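Bestum Shared Workshop
Progress report no. 2 to the Asombridge Small Grants Fund
Prepared by Tamer Fakhoury, July 19, 2024

Project: a low-cost robot arm for wiping and sorting on a bench

Dear Elin Prosser,

Thank you for your questions on the first report. I answer them below where they belong, and the receipts are in the folder which I sent separately.

Work since the last report

The base and the shoulder joint are now finished. We had to make the shoulder bracket two times, as the first one was bending under load and the arm lost its position near full reach. The new bracket is thicker aluminium, cut on the workshop's own saw. The elbow is assembled but not yet wired. The motor drivers from Tarawneh arrived late -- this is the main reason why the wiring is behind the plan.

While we were waiting, I moved the effort to the simulation. I know that in the application this was planned for the last stage, but it was the only part that needed no parcels. The control program already runs against a simple model of the arm and the furniture. We test there first the slow movements close to a surface, where a mistake on the real bench would cost us a gripper.

The model is kept plain on purpose, with flat grey and white surfaces and no labels. The view below looks at a steep angle over a framed top. The panel lies lower than the rails, and this step is what matters for the program: the arm must know that the rail is higher before it comes near the edge. A thin seam divides the panel in two sections. 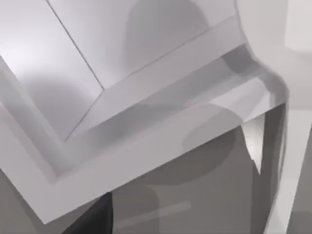 Simulation results

We made 301 runs of the approach movement with the new settings. In 6 of them the gripper touched the front rail, and all of these came from the same starting position. I have changed the path so that the arm lifts earlier, and I will repeat the full set before I call this solved.

I must also mention a weak point. The simulated surface is perfectly smooth and the real bench in Bestum is not, so I do not expect that the numbers will be the same.

Money

The grant is $2,000 and we have spent $1,200. The second bracket was paid from the materials line. No change of the total is requested.

Next steps

Wiring of the elbow, then the first powered test with the arm fixed to the bench and the emergency stop in reach. The workshop in Brotthorpe has offered to lend us a better power supply for this test. I would like to ask for your agreement to move the open evening to after the powered test, so that visitors can see the arm moving.

With kind regards,
Tamer Fakhoury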